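3.2 Covering the work table with paper

The second part of the Ustgate study concerned the surface on which small household items are sorted and set down. Earlier work at the Sequeira site had used bare tabletops, and participants reported that crumbs and loose matter were hard to see and slow to clear. We therefore looked at large sheets of white paper as a cover, with roughly 1000 sessions entered in the log by the end of June.

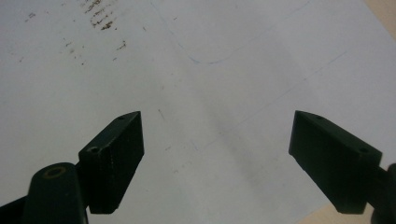
Does a paper cover have to be taped down at every corner? Two corners are enough on most tables, provided that the sheet is wide and the items placed on it are light.

Sheets were smoothed by hand from the middle outward. Small wrinkles were accepted; a raised fold longer than a hand was treated as a fault, and the sheet was replaced. The bright surface made it easier to judge whether an area was clear before the next item was set down – a point raised in several of the written comments.

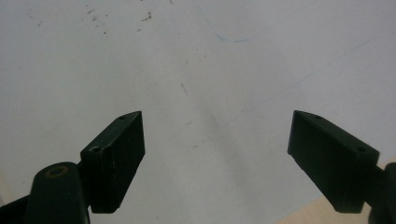 Pak-hei Siu objected at the review meeting that a white cover also shows every old mark, and that people then spend time wiping at stains that will never come out. The log supports this in part. Of the sheets used, 204 were changed early on grounds of appearance alone, and the instructions were reworded to allow light smudges.

Boxed goods were placed toward one side of the sheet, leaving the middle open for sorting. Figure 4 shows a light wooden table with a large white sheet on it and a blue box standing on the left portion of the paper. Faint dark streaks and small smudges can be seen near the center. 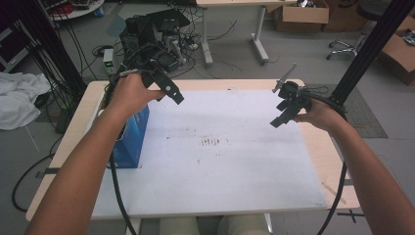 Figure 4. Covered table with a box at the left.

According to a reader of the Jimari draft, the side position suits right-handed people best and ought to be tested the other way around. We agree that this remains open. The Dranditden sessions will repeat the layout with the box on the right, using the same paper and the same rule for replacing folded sheets.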